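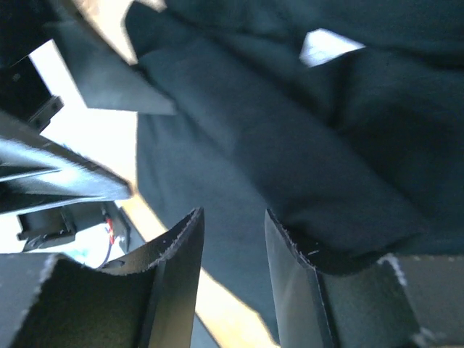 How often should the finger pads be checked on a cell that handles cloth?
Check them at the start of every shift, and replace them after 504 running hours or sooner if the rim catches on a test cloth.

6.3 Finger pads: inspection and replacement

This section applies to the Prindel two-finger gripper as fitted to the Vashisht folding cell. You need a 2 mm hex key, a lint-free wipe, a soft brush and a new pair of pads. Always change both pads together. A new pad opposite a worn one closes off center, and the cloth slides toward the worn side.

CAUTION: The fingers can close without warning while the controller is live. Put the cell in Service mode and turn the gripper supply off at the cabinet before you put a hand between them.

Checking the pads

1. Finish the current fold and send the arm to the Service position.
2. Open the gripper to 100 percent.
3. Remove any cloth by lifting it straight up. Do not pull it sideways across the rims.
4. Switch the gripper supply off and wait 30 seconds for the driver to discharge.
5. Brush lint out of the hollow side of each finger, working from the base to the tip.
6. Look along the upper rim of each pad. Light fuzz can be trimmed with small scissors. Replace the pads if there is a split, a loose flap or a hard edge.
7. Draw a scrap of fleece over each rim. If it snags, go on to the next procedure.

Note: Fleece and other brushed fabrics shed more than flat cotton. On those jobs, repeat step 5 at the midshift break.

Replacing the pads

1. Loosen the two screws at the base of the finger. Leave them in the finger body.
2. Slide the old pad off toward the tip.
3. Wipe the seat clean. Do not use solvent, as it softens the adhesive under the position tab.
4. Slide the new pad on until it meets the stop, then tighten the screws evenly.
5. Repeat for the other finger.
6. Check that the motor wires still have slack with the wrist turned fully each way. Reroute them if they touch a finger.

CAUTION: Do not file or sand a new pad to make it fit. If it will not reach the stop, the seat is dirty or the pad is the wrong part.

Setting the closed position

1. Restore the gripper supply and clear everything from between the fingers.
2. On the pendant, choose Gripper, then Pads, then Set Closed. The fingers close slowly and stop on contact.
3. Confirm the reading. With new pads it should be close to 153 counts. If it is well outside that, remove the pads and check the seats again.
4. Reset the pad hour counter.
5. Run the single-layer pick test with a folded towel. The cloth should lift without slipping and release on the first opening.

If the towel slips, repeat Set Closed once before changing the grip force. Grip force is covered in 6.4.

Pads are ordered in pairs from the Trultville parts desk. Ask for Babita Chaudhary, and give the gripper serial number from the plate on the wrist.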